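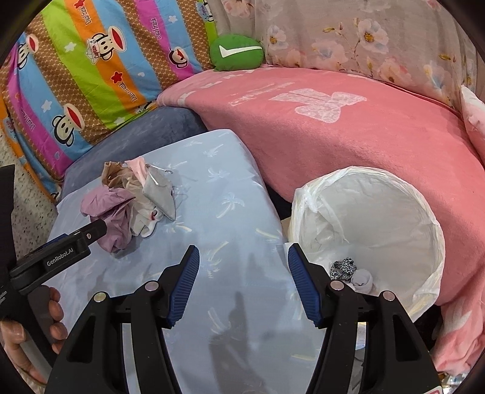

BIO 231: Introduction to Genetics
Drokham College, Department of Biology
Instructor: Nneka Lawal
Handout for Unit 6: Horizontal Gene Transfer in Bacteria

Reading for this unit: Chapter 9 of the course text and the two short articles in the course folder. Students should complete the reading before the first lecture of the unit.

1. Vertical and horizontal transfer

In earlier units, inheritance was treated as the passing of DNA from parent to offspring. This is called vertical transfer. Bacteria reproduce by dividing in two, and each daughter cell receives a copy of the parent's chromosome. If this were the only way for bacteria to obtain genes, all new variation would have to come from mutation within a single line of descent.

Bacteria can also receive DNA from cells that are not their parents, and sometimes from cells of a different species. This is called horizontal gene transfer. Three main routes are covered in this course: transformation, transduction, and conjugation.

2. Transformation

In transformation, a cell takes up free DNA from its surroundings. The DNA usually comes from other cells that have died and broken open. A cell that is able to take up DNA in this way is said to be competent. Some species become competent naturally at certain stages of growth. Others can be made competent in the laboratory, for example by treatment with calcium chloride followed by a brief heat shock.

Once inside, a piece of linear DNA must normally be joined to the chromosome by recombination if it is to be kept. Pieces that are not joined are broken down or lost. A plasmid is different. It carries its own origin of replication and can be copied separately from the chromosome.

The classic evidence for transformation is the work of Frederick Griffith on pneumococcus, reviewed in Unit 1. Students should be able to state what Griffith's experiment showed and what it left open, namely the chemical nature of the transforming material.

3. Transduction

In transduction, bacterial DNA is carried from one cell to another by a bacteriophage, a virus that infects bacteria. Two forms should be kept apart.

Generalized transduction takes place when a piece of host DNA is packed into a phage coat by mistake during the lytic cycle. Nearly any part of the host chromosome may be moved.

Specialized transduction takes place when a prophage is cut out of the chromosome imprecisely and takes some neighboring host DNA with it. Only genes close to the insertion site are moved.

Question 4 of the problem set depends on this distinction. Review the lytic and lysogenic cycles before attempting it.

4. Conjugation

Conjugation requires contact between a donor cell and a recipient cell. In Escherichia coli, the donor carries the F plasmid, which holds the genes for the pilus and for DNA transfer. A single strand of the plasmid is passed to the recipient, and the matching strand is then made in each cell. At the end of a complete transfer, both cells are F+.

When the F plasmid is inserted into the chromosome, the cell is called an Hfr cell. Transfer then begins within the F sequence and continues into the chromosome. The process is usually interrupted before the whole chromosome has passed, so the recipient usually remains F-. The order in which genes enter the recipient can be used to map them.

5. Laboratory session

The transformation exercise meets in the Claton Building. Lab coats and eye protection are required. Used plates, tips, and tubes go in the marked biohazard containers only. Paper towels and packaging that have not touched cultures go in the ordinary lined bins.

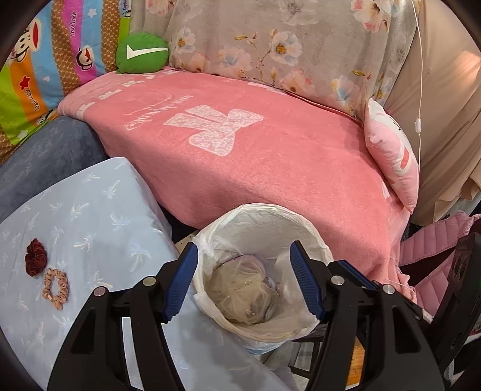
Waste bin with a white plastic liner folded outward over the rim.

Benches must be wiped down with disinfectant before and after work. Plates will be read at the following session, and each pair will record colony counts for the control and the treated plates.

6. Assessment

The lab report counts for 20 percent of the unit grade. It should open with a summary of 200 words and follow the format given in the course manual. Students who choose the optional essay may write up to 3000 words on one of the topics posted in the course folder. Late work is handled under the policy in the syllabus.

Terms to know: competence, plasmid, prophage, generalized transduction, specialized transduction, pilus, F factor, Hfr, recombination.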